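How to wash up a stack of plates by hand without doing half of them twice

Most washing-up advice is written by people trying to sell you a brush. I have tried a fair bit of it, including the Nellow plate paste, and I remain unconvinced that a dinner plate needs anything beyond hot water, ordinary liquid and a cloth that was clean this morning. What follows is the way I do it after a meal for 6.

Before you run the tap

Scrape everything into the bin or the food caddy. Use a spatula or a bit of kitchen roll. People will tell you a quick rinse does the same job, but a rinse moves the gravy down the sink, where you will meet it again in December when the trap blocks.

Don't stack the plates yet. A clean underside put down on a greasy face is now a greasy underside, and you've doubled your work. If you're short of worktop, put a sheet of newspaper between them. It looks daft. Fine.

The water

Fill the bowl halfway, as hot as your hands will stand in gloves. One short squirt of liquid, added once the water is in. The mountain of foam you get from squirting it under the tap looks busy and cleans nothing that I've ever been able to detect.

Glasses first, then cutlery, then side plates, then dinner plates. Pans get fresh water. I've seen it argued that the order makes no odds if the water is hot enough. Try it after a roast and then drink out of the glass.

Washing the plate

Begin with the flat middle and work outwards. Most plates have a line or ridge where the well meets the sloped rim, and it's the part that gets missed, particularly on white ones, where a thin film of fat doesn't show until it has dried. Run a fingertip along it under the cloth, all the way round. Then do the rim, then turn the plate over and do the foot.

Five seconds in the bowl is plenty for a plate that was scraped properly. If something has baked on, leave it to soak for 5 minutes and get on with the others. Soaking overnight is just putting it off.

Rinse under the cold tap. Hot is said to dry faster, and perhaps it does, but I'm not paying to find out.

Drying and putting away

Stand plates upright in a rack with a gap between each. My old Sterkia rack had slots so narrow that the plates touched, and they were still damp at bedtime. Three hours in a decent rack and there's nothing left to wipe. If you must use a tea towel, have a second one ready, as the first gives up after 3 or 4 plates and after that you're polishing with water.

Last check: tilt each plate towards the window before it goes in the cupboard. Grease shows as a dull patch. Marks that won't shift are usually from cutlery, and no amount of washing-up liquid will touch those.

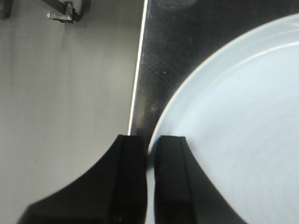

Nele Rathjen: I'd quarrel with the cold rinse. We have hard water and cold leaves spots on every plate we own, so I rinse hot and dry straight away with a towel. Agree about scraping, though, and about the ridge. I'd been missing that for years.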